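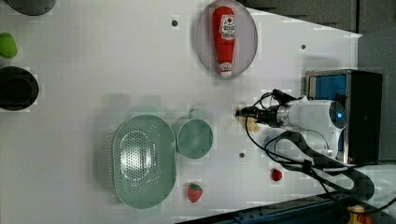

Robot teaching by demonstration, also called programming by demonstration or learning from demonstration, is a group of methods in which a person shows a robot how to do a task and the robot's controller or learning software works from a record of what was shown. The person may move the arm directly by hand or drive it from a distance with a second device. It differs from conventional robot programming, in which positions and conditions are written out as code. Early uses were in spray painting and welding, where a skilled worker's path was recorded and played back. Later work turned to less regular tasks such as sorting, folding and clearing a table. Toy kitchen sets are common in this work, and a typical layout has a pink plate, a pale green colander and cup, a red toy ketchup bottle and a toy strawberry spread over a white tabletop within reach of one arm and its gripper. Such items are light, cheap to replace and differ enough in shape to call for different grasps.

Terminology

The person giving the demonstration is called the demonstrator, the teacher or the operator. A single recorded attempt is a demonstration or an episode. Teaching by direct contact with the arm is known as kinesthetic teaching, hand guiding or lead-through. Control from a separate device is teleoperation. The phrase "imitation learning" is used mainly for the software side, where a model is fitted to many episodes, and is sometimes used loosely for the whole process.

Kinesthetic teaching

In kinesthetic teaching the operator holds the arm, usually near the wrist, and moves it through the task. The motors are either switched to a mode in which they cancel only the weight of the arm, or are left unpowered if the arm is light enough. Joint angles are stored many times per second, along with the opening of the gripper.

The method needs little training and no extra hardware. Contact forces can be felt through the arm, although friction in the gears hides small ones. Its main drawback is that the operator's hands and body often enter the view of the cameras. A model trained on those pictures may come to depend on a hand that will be missing when the robot works alone. Some laboratories get around this by recording only the joint angles during guiding and then replaying the motion with the cameras on and the operator standing clear. Replay doubles the time spent on each episode, and it fails if the objects are not put back closely enough to where they started.

Kinesthetic teaching is also tiring with large arms, and moving two arms at once by hand is hard for one person.

Teleoperation

In teleoperation the operator moves an input device and the robot follows. Four kinds of device are in common use.

Leader arms are small copies of the working arm, with the same joints in the same order. Moving a joint on the leader moves the matching joint on the follower. The operator can feel the limits of the arm's reach because the leader has the same ones.

Handheld controllers of the type sold with virtual reality headsets report the position and tilt of the hand. Software then works out the joint angles needed to bring the gripper to the matching pose. The arm may slow down or stop near poses where no smooth solution exists.

Desktop devices such as three-axis mice and joysticks set a speed for the gripper. They are inexpensive and take up little space, but turning and moving at the same time takes practice.

Hand tracking uses a glove or a camera to follow the fingers. It is used mostly with multi-fingered hands.

Delay between the operator's movement and the robot's response affects the quality of the recording. Operators who notice a lag tend to move in short steps and wait, and the pauses end up in the data.

Recording sessions

A session normally begins with a written task, such as placing one item on a plate. The objects are set out, the arm is sent to a starting pose and the operator starts the recorder. At the end the episode is marked as a success or a failure, and the objects are moved before the next attempt. Start positions are varied on purpose, either from a printed list or at the operator's choice.

Cable routing receives more attention than its place in the literature suggests. A cable that runs along the outside of the arm to the gripper must have enough slack for the wrist to turn fully, and a loop that hangs too low can drag items across the table.

The Flonitside recordings, gathered under the direction of Lautaro Palma, are a small collection of this kind. They contain 751 episodes of tabletop tasks, of which 58 were set aside as failures and kept in a separate folder. The project used leader arms made by Dutix for most tasks and hand guiding for the rest. Each task took about 400 seconds to explain to a new operator under the project's written procedure. The notes issued with the collection on 2023-02-10 list the starting pose for each task and the changes made to the gripper pads. A revision released in May corrected the labels on 2 tasks whose names had been switched.

Quality of demonstrations

Operators differ in speed, in the side from which they approach an object and in how firmly they close the gripper. A moderate amount of variety helps a model deal with new layouts. Where two operators solve the same step in opposite ways, a simple model may average them and miss the object entirely. The Calvo guidelines ask operators to agree on an approach direction before recording, while the Aller procedure leaves the choice open and stores an operator code with each episode.

Corrections are treated in different ways. A missed grasp followed by a second try can teach recovery, but it can also teach the miss. Some projects cut out the first try, and others let the operator take over only when the model, running by itself, begins to go wrong.

Safety

Arms used for hand guiding have limits on force and speed, and an enabling switch may be required. During teleoperation the operator usually sits outside the reach of the arm with an emergency stop within reach. Objects are moved between episodes only when the arm is paused.

See also

Imitation learning
Lead-through programming
Pick and place
Remote manipulator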